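3/27/20

So the newsletter went out this morning and I have been refreshing the numbers like a kid checking on a cake. 3220 people on the Kutstead list, and by lunch 1000 of them had opened it! I know opens are a squishy thing to measure (some mail programs load everything whether a person looks or not) but still, that is the best morning I've had since I took over the account.

What I did differently: I threw out the template. The old one had the big banner, then the greeting, then the three boxes with the same orange button in each. I wrote this one as a plain letter. One column, no buttons, a single link near the bottom. The subject line was "Which seeds can still go in?" and I wrote it in the shower. The November one was called "Kutstead Seasonal Update" and I am embarrassed just copying it out here.

And people wrote back! Real replies, with stories in them. A woman in Modthorpe has been saving the same beans since her grandmother's time and wanted to know if they'd cross with ours. One man sent a whole page on slugs. Somebody only wrote "more of these please" and I've pinned that one over my desk, on the corkboard next to the tax reminder. I answered replies until my tea went cold, made another, and let that one go cold too.

It does help that everyone is at home. I keep going back and forth on that. Lots of companies are sending the same message this week, the one that starts "in these uncertain times," and I had a draft of it myself on Tuesday's to-do list that I kept moving down. I'm so glad I dropped it. Kutstead sells seeds and twine. People want to know what to do with a windowsill, and we happen to know a lot about windowsills.

Jarnby is the harder one. They're still paying me for 600 words a week on the blog and I've been filling it with stuff like "five ways to refresh your hallway," which even I don't finish reading. After this morning I want to try the letter idea there too. Maybe start from the questions that come in to the shop inbox? There must be dozens sitting in there about hinges alone. A post that answers one hinge question properly, start to finish, would beat all five hallway tips. I'm going to pitch it tomorrow before I lose my nerve.

Other things, so I don't forget them:

Split the Kutstead list before the next send. The people who clicked should get the bean piece first. I'd like a small test with 1000 names, two subject lines, same letter underneath.

Kemeys want their spring flyer turned into a web page. Ask for the photos at full size this time, the last lot were tiny.

Unsubscribes: a few, fewer than last time. I used to take every one of them personally and today I didn't mind a bit.

I also went back through my old notes from the workshop in Modthorpe and found a line I'd underlined twice, "write to one person." At the time I thought it was a bit soft. Today I wrote the whole thing to my aunt, more or less, with her kitchen window in my head, and look what happened. I want to try it with the Kemeys page as well and picture someone who has never heard of them and is standing in line with a phone.
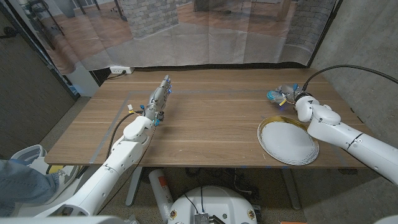 Then there's the welcome email, the one new Kutstead subscribers get on day one. I haven't touched it since I started and it still has the orange button. I'm rewriting it tonight after supper, also to my aunt, and I can't wait to get going on it.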